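Setting up a small arm at home: tips from the Havberg build

Get the practice room right before you cut any metal. We run every move in a simulated room first, and most of the faults we have had on the bench showed up there weeks earlier.

Start with a plain table and one thing on it. A statue with a flat base is a good first target. The base gives you a clean edge to measure from and the thin parts on top punish a careless approach. Place it near the far edge of the table, where the reach is longest. If the arm can get there and back without clipping anything, the nearer spots will give you little trouble.
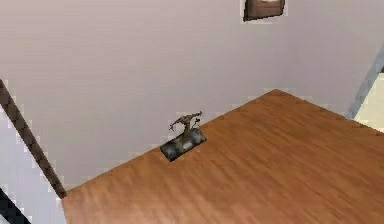 Set the table height in the software from the real bench, measured at all four corners. Ours is 14 mm lower at the window end and we lost an evening to it. Write the figures on a bit of masking tape and stick it to the leg.

Keep the walls and trim simple. Fine detail slows the old computer down and tells the arm nothing. Edges will look stepped at low resolution — leave them.

Wood grain is worth a bit more care. A strongly streaked surface can confuse a cheap camera, so try at least two finishes, one warm and one pale. Boards with seams between them are a fair test too. The Skuvon tracking script took a seam for the side of a box on our first go, and raising the edge threshold to 70 cured it. Save the old settings under a new name before you change anything.

For the arm itself, buy the longer cables. Tie them at each joint with enough slack for a full turn, then run the joint slowly by hand. Rendico joints want a dab of light grease and no more. Wipe off what squeezes out.
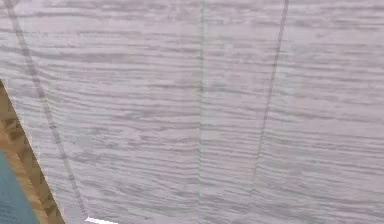

Babak Mohammadi wrote in to say that 70 was too high for his bench, which has pale boards, and that the script then missed the real edges as well. He settled on a lower number and put a matt cloth under the work. He also says to check the lamp before touching the settings.

We do now switch the lamp on first and leave it in one place. Mark where its foot goes with a pencil.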